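About Brurodance

Tabletop role-playing rules, settings and campaign records
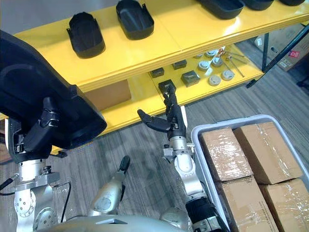
Hendrik Magagula wrote to us in November that a setting book is only useful if the referee can find a dead character's contacts in less time than it takes the players to refill their drinks. We have kept that as a working standard. Every entry in our books is indexed by name, faction, city and status, and the status field is never left blank.

Brurodance publishes the Lerden rules and the two settings that run on them. Nkosi is a near-future port city divided among seven licensed security firms. Clallerance is an older setting, first played by mail, and covers a mountain province after the collapse of its courts. The rules are shared. The gear tables and the magic chapter are not, and characters cannot be moved between settings without the conversion sheet.

What we publish

Core rules, in one volume. Setting books, one per region. Character files, issued as loose sheets with a fixed layout: name, aliases, people, profession, known enemies, last confirmed location. The Nkosi file set holds 55 non-player characters. Clallerance has 70, though several are duplicates under assumed names and are marked as such in the referee's index.

The campaign archive

Tables that use Lerden may send in session records. The archive now holds nearly 3000 of them. We read for contradictions with printed material, tag the characters involved and file the record under its setting. A record does not become canon by being archived – that happens only when it is cited in a setting book, and the table is credited on the page.

Corrections

Errata are posted by page number. Older printings remain valid for play, except for the vehicle damage table in the first Nkosi book, which should be replaced. Send corrections to the editorial desk with the printing number from the inside cover.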